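Imitation data, one more time: what changed when we changed the walls

July 1, 2018

I said in my last post that I would write up the background experiment once the numbers settled down. They have, mostly, so this is that post. It is long and has one result in it.

A quick recap for people who don't want to go back through the archive. Our project is called Istach. It is a small study of how well a two-arm policy learned from human demonstrations holds up when the place it works in looks different from the place where it was trained. Hüsnü Ertürk wrote most of the learning code. I handle the cell, the recording, and the bookkeeping. Melquiades Cisneros joined us in October and has done more of the demonstrations than anyone.

The task is a handover. One arm picks up a small object, brings it to the middle of the floor, and passes it to the other arm, which sets it down on its own side. People find this easy to teach and the policy finds it hard to learn, mainly at the moment when both grippers are near the object and each one blocks part of the view.

For the first round we recorded 298 demonstrations in a plain cell. The policy trained on those did well in the plain cell and badly everywhere else. Change the floor and it would reach short. Change the walls and it would sometimes close on air. We knew this was likely, and other groups have reported the same kind of thing, but it was still unpleasant to watch after that many hours of recording.

The usual answer is to collect more. Hüsnü's argument was that more of the same would not help much, and that we should spend the same hours on fewer demonstrations spread over more surroundings. So we set up 8 different combinations of floor and wall covering and recorded 158 demonstrations across them. The second set is close to half the size of the first.

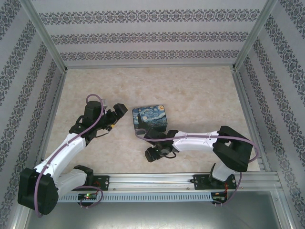

My own part of this was picking the coverings, and I was too careful at first. I chose solid colors and soft textures, things that I thought would be fair to the policy. Hüsnü looked at the list and told me to find something ugly. He was right that the pattern matters more than the color. The damask wallpaper, with its dark bands running across pale gray on all three walls, gave the old policy more trouble than any solid color did, and the marble pattern on the floor didn't help. The object matters too. A box with a Starry Night kind of print on it is small and square and easy to hold, but its sides are full of swirls, and an encoder that has only seen flat colored blocks has very little idea what to do with it.

Now the comparison. We tested both policies in surroundings that neither one had seen, using coverings we had kept out of both sets. The policy trained on the smaller, mixed set completed the handover more often in every one of them. In the original plain cell the older policy was still better, though the gap was smaller than I expected. I'm holding the full table until we have rerun the last two conditions, because the lighting was changed partway through and I don't trust those rows.

A few things we learned about the method, for anyone trying the same thing.

Change the coverings between sessions and shuffle the order. We first recorded each combination in one block, and Melquiades got faster as he went, so the later blocks had smoother motions. The policy could have been picking up on that. We threw those out and started over.

Check the arm calibration after every change of the walls. You end up leaning on things when you hang paper, and one of our early sets was off by enough to ruin the grasps.

Keep the failed demonstrations, in a separate folder. We named ours Broder, for reasons that are lost, and it has been useful for finding out where people hesitate. Most of the hesitation comes right before the second gripper closes.

What I can't tell you yet is whether the mixed set works because of the walls, the floor, or the objects. We changed all three. Hüsnü thinks it is mostly the walls, as they take up so much of the image. I think the objects are doing more than he gives them credit for. The next round will hold two of them fixed and vary the third, which means a lot of recording. Our target is 1,000 demonstrations in total, and at the present pace that is going to take a while.

The recording script, Kamel, is getting cleaned up so that other people can run it. It still loses the first second of a session if the disk is slow to wake, and I would like to fix that before anyone else has to find it.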